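Stifte aussortiert, Mäppchen neu gepackt

Der Anlass war ein Kugelschreiber, der am Telefon nicht schrieb. Der zweite auch nicht. Der dritte kratzte erst eine Weile auf dem Rand der Zeitung herum und gab dann so viel Tinte ab, dass die Telefonnummer nicht mehr zu lesen war. Am Dienstag habe ich deshalb alles ausgeräumt, was in der Wohnung an Stiften liegt, und einmal durchprobiert.

Das hat länger gedauert als gedacht. Stifte liegen bei mir nicht an einem Ort. Es gibt die Schublade im Flur, zwei Becher auf dem Schreibtisch, ein Glas in der Küche neben dem Einkaufszettel, eine Keksdose aus der Schulzeit der Kinder und diverse Jackentaschen. Im Auto lagen auch welche, dazu ein Zimmermannsbleistift, den ich seit dem Umzug nach Fosside gesucht hatte. Zusammen waren es 292. Ich habe das aufgeschrieben, weil mir sonst keiner glaubt.

Für das Probieren habe ich einen Block genommen und jeden Stift eine kleine Acht schreiben lassen, dann noch eine. Wer bei der zweiten Acht nichts von sich gab, kam in die Schachtel links. Filzstifte bekamen etwas mehr Zeit, die brauchen manchmal ein paar Striche, bis die Spitze wieder Farbe zieht. Bei Gelstiften hilft es gelegentlich, die Mine auf der Schuhsohle zu rollen. Habe ich bei drei Stück gemacht, bei einem hat es geklappt. Gummisohle ist besser als Leder.

Geblieben sind 217. Das ist immer noch zu viel, aber von den Buntstiften trenne ich mich nicht, und die machen den größten Teil aus. Es sind überwiegend alte Corus, die mit dem sechseckigen Schaft, bei denen der Lack an den Kanten abplatzt. Die Minen brechen selten und man kann sie mit jedem billigen Spitzer anspitzen. Neu gekauft habe ich davon seit Jahren keine mehr. Der Schreibwarenladen Sang führt sie wohl noch, einzeln und im Kasten.

Bei den Kugelschreibern war die Ausbeute schlecht. Fast alle Werbekugelschreiber sind weg. Ein paar davon hatten ordentliche Federn, die habe ich herausgeschraubt und in die Dose mit den Kleinteilen gelegt -- ob ich je eine davon brauche, ist eine andere Frage. Metallgehäuse kommen bei uns auf den Wertstoffhof, die Plastikdinger in den Restmüll. Im Gemeindezentrum soll es eine Sammelbox für leere Stifte geben. Dort war aber geschlossen, und ich wollte die Schachtel nicht wieder mit nach Hause nehmen. Nächstes Mal rufe ich vorher an.

Dann zum Mäppchen. Ich habe lange keins benutzt und die Stifte lose in der Umhängetasche gehabt. Das ging gut, bis im März ein Fineliner ausgelaufen ist und das Futter der Tasche jetzt einen schwarzen Fleck von der Größe einer Untertasse hat. Salim Nyanda, mit dem ich zusammen den Zeichenkurs besuche, benutzt seit jeher eine Rolle aus Stoff mit einzelnen Fächern. Die habe ich mir ein Wochenende lang ausgeliehen. Sie sieht schön aus und die Stifte liegen gerade nebeneinander. Für unterwegs war sie mir zu umständlich: aufbinden, ausrollen, Platz suchen, und beim Einrollen rutscht oben wieder etwas heraus. In der Bahn hat man diesen Platz nicht.

Ein Blechetui hatte ich auch noch. Es klappert. Bei jedem Schritt. Außerdem schlagen darin die Minen der Buntstifte an, was man erst beim Spitzen merkt, wenn einem die dritte abgebrochene Spitze entgegenfällt.

Es ist also ein einfaches Täschchen mit Reißverschluss geworden. Worauf ich achte: Es muss lang genug sein, dass ein neuer Bleistift flach hineinpasst, ohne dass er schräg an der Naht drückt. Der Verschluss muss mit einer Hand zu öffnen sein, jedenfalls wenn das Täschchen auf dem Tisch liegt. Und es darf innen nicht so viele Fächer haben. In den kleinen Netzfächern sammeln sich bei mir nur Spitzerabfälle und Radiergummikrümel. Die Farbe war mir zuerst egal, inzwischen nicht mehr. Ein schwarzes Mäppchen in einer schwarzen Tasche findet man nicht.

Gepackt wird nach einer festen Liste. Zwei Bleistifte, einer hart, einer weich. Ein Kugelschreiber, der die Acht auf Anhieb geschafft hat. Ein Fineliner, mit Kappe nach oben. Ein Radiergummi, halbiert, damit er weniger aufträgt. Der kleine Spitzer ohne Behälter. Mehr nicht. Textmarker bleiben zu Hause, die brauche ich nur am Schreibtisch, und sie sind dick. Das Heft kommt separat in die Tasche, im Moment ein Inder mit Punktraster. Das Papier ist etwas dünn, der Fineliner scheint durch, mit Bleistift ist es gut.

Wichtig ist noch die Reihenfolge. Die langen Sachen zuerst, alle in eine Richtung, dann die kurzen an die Seite mit dem Zipper. Wer den Radiergummi zuerst hineinwirft, hat ihn am Ende immer ganz unten in der Ecke. Und alles vorher auf den Tisch legen, nicht aus dem Becher direkt hinein. Auf hellem Holz sieht man sofort, was noch fehlt und was nicht dazugehört.

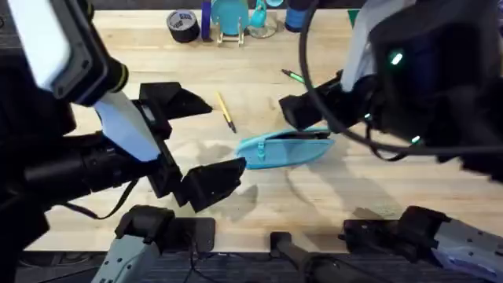
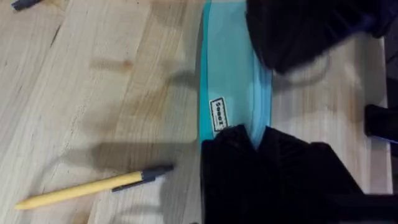
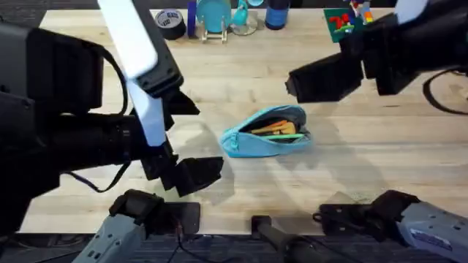 Eine Sache habe ich noch nicht gelöst, und das sind die Kappen. Beim Sortieren blieben etliche übrig, die zu keinem Stift passen, und umgekehrt gibt es Stifte, die ohne Kappe in der Schublade lagen und trotzdem noch schreiben. Zwei davon habe ich mit fremden Kappen versorgt. Die eine sitzt, die andere fällt ab, sobald man den Stift umdreht. Ich habe es mit einem Streifen Klebeband innen versucht, das hielt einen Tag.

Die Becher auf dem Schreibtisch sind jetzt nach Art getrennt, Buntstifte links, alles andere rechts. Die Keksdose steht leer im Regal. In der Küche liegt nur noch ein einziger Stift, der ist mit einer Schnur am Haken befestigt. Meine Tochter findet das albern und sagt, es sehe aus wie am Bankschalter. Bisher war er aber jedes Mal da, wenn ich etwas auf den Einkaufszettel schreiben wollte.

Der Fleck in der Tasche geht übrigens nicht heraus. Gallseife habe ich zweimal probiert, Spiritus einmal. Der Spiritus hat den Rand heller gemacht und den Fleck größer. Wenn jemand etwas weiß, das bei wasserfester Tinte auf Baumwolle funktioniert, bitte in die Kommentare.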